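Got home late and my thumbs hurt, so this will be messy.

The grippers went wrong again today. Second time this month, and this one was worse because it took me most of the afternoon to notice. I was doing bed folds in the back bedroom of the Kenden apartment, the same blue cloth over and over, open, fold, lay it flat, next one. I got through 54 takes before lunch and felt pretty pleased with myself. Had a sandwich standing up, came back, kept going.

Then on take 31 after lunch I squeezed the left trigger and the jaws closed fine, but when I let go they stayed shut. Just held on to the cloth like a dog with a sock! I wiggled it, squeezed again, let go again, and they popped open so hard I nearly dropped the whole thing on the mattress. After that it would behave for five or six folds and stick again. No pattern that I could find. I tried gripping thin edges, thick edges, going slow, going fast. Slow was worse, if anything. 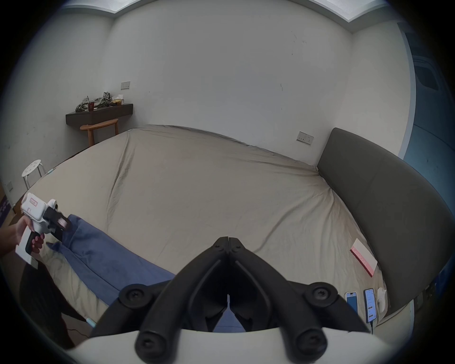 Folding on the big bed, F1 in my left hand with the end of the blue cloth in its jaws.

So I messaged the support people at Plindari and got back the usual list. Check the screws, check for lint, restart the recording app, restart the phone. I did all of it. The lint one made me laugh a little, but I did pull a fuzzy gray thread out of the hinge with tweezers, and for maybe ten minutes I thought I had fixed it. Nope. Stuck again on the very next batch, and this time it pinched the side of my finger when I went to pry it open. Not bad, no blood, just a red line and a lot of swearing. I know, I know, the sheet they gave us at Trumport says never put your fingers between the jaws. I wrote it up in the incident log anyway, and I felt stupid writing it.

The part that really bugs me is the data. When the jaws stick, the opening width in the log keeps changing as if they had let go. I scrolled back through the afternoon and found it plain as day, the number going up while the cloth is still hanging there in the video. So a robot trained on that would learn that you let go of a thing and it comes along with you anyway. Great lesson! I flagged everything after lunch as suspect, which is a whole afternoon of my life in a folder called "hold." The last good file ends in 2179 and I wrote that on my hand so I wouldn't mix it up. Still there now, a bit smeary.

My guess is the spring. Or the little rod that the trigger pulls, which has a tiny bit of play in it if you push it sideways. The right one doesn't have that. I swapped hands for a while to see if it was me, and the trouble moved over with the gripper, so it isn't me. That made me feel better than it should have.

Support wants it mailed back in the Morelli case with the foam, and they say a replacement takes a few days. Until then it's one-handed tasks — cups, drawers, the boring stuff. I need to find tape for the case. And I left my water bottle at the apartment, again.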